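Taller de Envase y Objeto Cotidiano
Apuntes de la unidad 2: la lata pequeña

¡Empezamos con mi tema favorito del curso! En la unidad anterior vimos cajas de cartón plegado y ahora pasamos al metal, que tiene otras reglas y otro encanto. Una lata de caramelos cabe en el bolsillo, se abre muchas veces y casi siempre sobrevive a lo que traía dentro (¿quién no ha guardado botones o agujas en una?). Esa segunda vida interesa mucho al diseñador, y volveremos a ella en el trabajo final.

Vocabulario mínimo

Tapa: la cara principal. En una lata baja se lleva casi toda la información.
Pared o costado: la banda vertical. A veces va impresa, a veces se deja el metal a la vista.
Panel: zona de color plano que separa el nombre del resto de la decoración.
Orla: dibujo repetido cerca del borde. Prestad atención a su tono, porque una orla muy contrastada compite con el nombre.

Cómo leer una tapa

Poned la lata sobre la mesa y miradla primero de pie, a un par de pasos. ¿Qué se lee? Apuntadlo sin acercaros. Luego sentaos y repetid la lectura con calma, ahora sí, hasta la letra más pequeña. La distancia entre las dos listas os dirá muchísimo sobre la jerarquía del envase.

Con las latas redondas hay una dificultad preciosa: el círculo no tiene esquinas donde apoyar el texto. Unos lo curvan siguiendo el borde, otros meten un rectángulo dentro y resuelven lo que sobra con ornamento – y a mí esta segunda solución me parece un hallazgo.

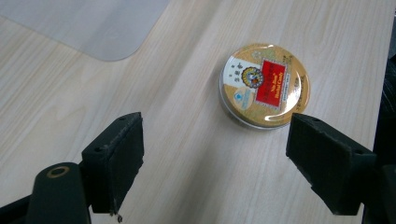 Cuando conviven dos escrituras el juego se multiplica. El chino puede ir en columna o en línea y el alfabeto latino se mueve peor en vertical, así que hay que repartir el espacio con mucho tacto. Fijaos también en el color: rojo y dorado juntos dan fiesta, tradición y calor, y el amarillo sobre rojo aguanta bien los cuerpos pequeños.

Ejercicio

Dibujad una tapa circular de 69 mm de diámetro para los caramelos Jamora, con el nombre en dos escrituras. Tenéis 30 minutos para los bocetos, a lápiz. Después elegid uno y pasadlo a color, con tres tintas como máximo. ¡Atreveos con la orla!

Para la próxima sesión traed una lata vacía de casa, la que sea, y el boceto en color.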